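Is the Skondidano picking kit worth it for mixed bins?

Posted by grulden_shop, 28 February 2024

We do toy and sporting goods returns, small operation, two benches. A reseller is pushing the Skondidano kit on us: gripper, software license and two days of setup, and you supply your own arm. The brochure says it handles "over 500 everyday items with no training." I have heard that kind of thing before. Has anyone run it on stuff that isn't boxes? I care about round things and odd shapes lying against the bin wall. The reseller won't lend us a unit, only invites us to their demo room.

Brimcombe

We had it on trial from September, on a KUKA arm. Blocks were fine. Anything out in the open was mostly fine. Balls next to the wall were where it lost its nerve -- it would hover, back off and try something else, and if that was the last item left you were picking it yourself. Their sales sheet counts that as a "deferred pick" and leaves it out of the success rate. Ask about that before you ask about price.

I'd also mix the bin the way yours get mixed. Their demo uses matching items with nice gaps.

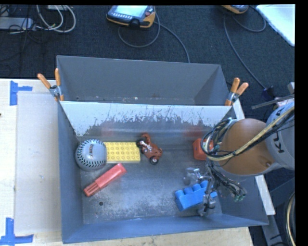 Blue block under the gripper, baseball by the wall with the yellow block against it.

Look at the hoses and cables on the arm, too. The kit comes with no cable management to speak of, and the quote we got didn't mention it. Budget for that and for a proper way to hold your bins. Spring clamps will do for a trial, but I wouldn't run a shift on them.

We sent it back. I don't think it's a bad gripper, I think it's a bad brochure.

barua_bench

works great for us, never had a problem. we only do cartons though

old_conveyor

Don't go to the demo room without a box of your own returns. Ask for 100 picks in a row, nobody touching the bin, and write down every miss yourself, including the ones it skips. If they say the software needs tuning first, then "no training" is gone and you want to know who pays for the tuning. Ours was billed by the hour (different vendor, same story). Also check what happens when the license runs out. I never got a straight reply on that one.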